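Lomgate Drawn Animation Light Table

£413 including VAT. Free delivery within Dremcombe, carriage quoted at checkout for everywhere else.
In stock. Usually sent the next working day.

The Lomgate is a desk-top light table with a rotating disc, made for hand-drawn animation on punched paper. It suits students, small studios and people who still like to rough out a scene in pencil before scanning it. The disc turns freely in either direction and can be locked with the lever at the front, so you can draw an arc at a comfortable angle and then hold it still while you clean up.

There are two sliding peg bars, one at the top and one at the bottom. Most people use the bottom bar for character drawings and keep the top one for backgrounds and held levels. Both bars are marked along their length for planning pans, and both lift out for cleaning.

The light is an LED panel with a dimmer on the side of the case. At the lowest setting it is comfortable for long sessions in a dark room. At the highest it will show through a stack of several drawings, depending on the paper and how heavily you draw.

What is in the box

Light table with rotating disc
Top and bottom peg bars, fitted
Power supply with UK plug
Dust cover
Sheet of spare rubber feet
Printed field guide, 16 field

Paper is sold separately. We recommend Duda animation paper, which comes ready punched for these pegs. Ordinary office paper can be used with a punch, but it tends to tear at the holes after a lot of flipping. 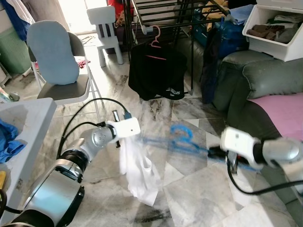 Can I use the table with paper I already have punched for another make of peg bar?

It depends on the hole pattern. The bars supplied take one round peg and two flat ones, the usual arrangement for professional animation paper. If your paper has two round holes, order the Nadeo round-peg bar from the accessories list and swap it for the bottom bar. It takes a few minutes with the hex key provided with the bar.

Setting up

Stand the table on a firm, level surface and set the rear legs to the angle you want. There are three positions: flat, low and steep. Connect the power supply before turning the dimmer. The disc should turn under light finger pressure. If it drags, lift it out and check that no pencil shavings have dropped into the channel underneath.

If you shoot your line tests with a camera overhead, use the flat position and lock the disc. Turn the light off for pencil tests on a single sheet – the drawings come out with better contrast under lamps from either side.

Buying for a class or studio

The three-table set is £1,207 and includes a punched-paper starter pack with each table. Schools and colleges can pay by invoice. For larger orders please ask for Teresa Stępień in sales, who can also arrange delivery to more than one address.
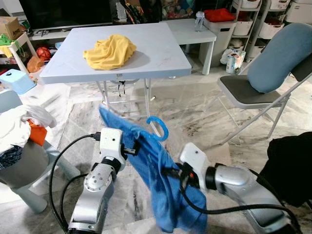 Blue garment and light blue plastic hanger

Accessories and spares

Nadeo round-peg bar
Replacement drawing surface, frosted
Replacement dimmer knob
Carry bag with shoulder strap
Duda animation paper, punched, in reams

The carry bag holds the table with the legs folded and has a flat pocket for paper. The peg bars should be taken off before you put the table in the bag.

Care

Wipe the drawing surface with a soft damp cloth. Do not use solvent cleaners, as they will cloud the plastic. Correction fluid can be removed with a fingernail once dry. Marker ink usually comes off, though red can leave a faint stain.

Guarantee and returns

The table is guaranteed for two years, including the LED panel. Unused tables can be returned for a refund up to 90 days after delivery, in the original packing. Repairs outside the guarantee are done in our Dremcombe workshop by Igor Domański. Please email before sending anything back so that we can give you a reference for the parcel.

Tables sold before last November have the older dimmer, and the replacement knob listed here will not fit them. We still have some of the old knobs – ask when you order.

Price and stock checked Thursday, March 10, 2022.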